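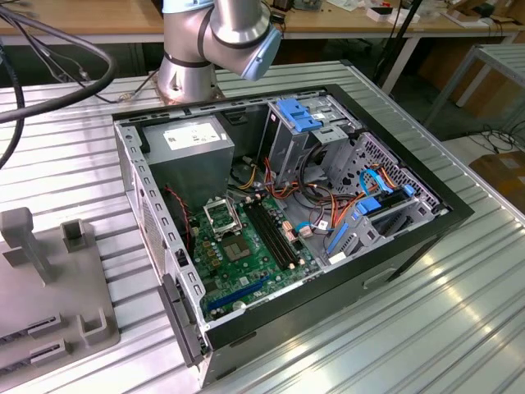 The Datham Robotics Club is looking for new members for its disassembly team, and we'd love to hear from you whether you've programmed an arm before or have never held anything more complicated than a screwdriver. Our project this season is called Vultberg (named after a hill none of us has climbed, long story), and the goal is to get a robot arm to take apart old desktop computers safely enough that the parts can be used again. If you've never looked inside a tower before, you'd be surprised how hard it is to plan a robot's path through one! The blue latches on the upper drive cage are bright and easy for vision software to pick out, but the orange, yellow and black power cables run in a loose bundle right over the board, and cables are the thing that keeps us up at night. They bend, they hide connectors, and they never sit the same way twice.

We're a student club that meets at the Prurkgate campus, in the long workshop behind the machine shop. We've been running for a few years, mostly on pick-and-place challenges, and last season we entered the Leckie Challenge for the first time. We finished in the lower half of the table and had a wonderful time. This year the Leckie organizers have added a teardown category, and we're going for it.

What the challenge asks for

Each team gets a desktop tower it hasn't seen before. The arm has to remove as many reusable parts as it can in the time allowed: memory, drives, power supply, expansion cards, and the motherboard if you're brave. Points come off for torn cables, bent pins and anything dropped. A person may load the case and change tools, but once the clock is running, hands stay out of the cell. There's a $2,000 prize for the winning team, which would buy us a much better force sensor. (We've already argued over which one.)

Who we're looking for

We have 8 places to fill, and they don't all call for the same kind of person.

Programming and motion planning. Python is what we use day to day, with a bit of C++ where speed matters. You'd be working on approach paths, recovery when a pull fails, and the logic that decides what to take out next. Some coding experience helps a lot here.

Vision. We need people to collect and label pictures of computer interiors, train detectors, and work out where the screws are. Labeling is slow work and we share it out evenly, officers included.

Tooling and fixtures. If you like CAD, 3D printing or filing a bracket until it finally fits, come and talk to us. Every new case shape gives us a new holding problem.

Hardware and parts. You'd take machines apart by hand, write down every step, and turn that into something the programmers can use. No experience needed at all. Two of our best members started out here and had never opened a computer before.

Writing and outreach. The challenge needs a technical report, and we run a table at the spring open house. We'd be very happy to have someone who enjoys explaining things.

You don't need to be an engineering major. Last year's team had students from biology, music education and accounting. You do need to be enrolled at Prurkgate, either full or part time, and be able to make most of our meetings.

What it takes

Main sessions are Tuesday evenings at 6:30, and they usually wrap up by 9. There's open workshop time on top of that, which you can use as much or as little as your classes allow. The build season starts in January and runs for 14 weeks. Before anyone works near the arm they do a safety session with our faculty advisor, Damir Stan, and it's a good one: you'll learn how to jog the arm, how to set speed limits, and where every stop button is. Bring closed-toe shoes, and tie back long hair.

There's no membership fee. The club covers parts, safety glasses and travel to the challenge. Pizza is covered too, most weeks.

How to apply

Send a short note to our team captain, Stefaniia Horobets, through the club page on the Prurkgate student site. Tell us which area sounds most fun, what your schedule looks like, and one thing you've built, fixed or broken. A paragraph is plenty, and please don't send a résumé. Stefaniia answers everybody, usually within a couple of days, and will invite you to sit in on a session before you decide anything.

Old desktops are also very welcome! If you have a dead tower in a closet, even one with pieces missing, take the hard drive out if you want to keep your files and drop the rest off at the workshop during any Tuesday session. Odd brands and awkward cases are the ones we want most.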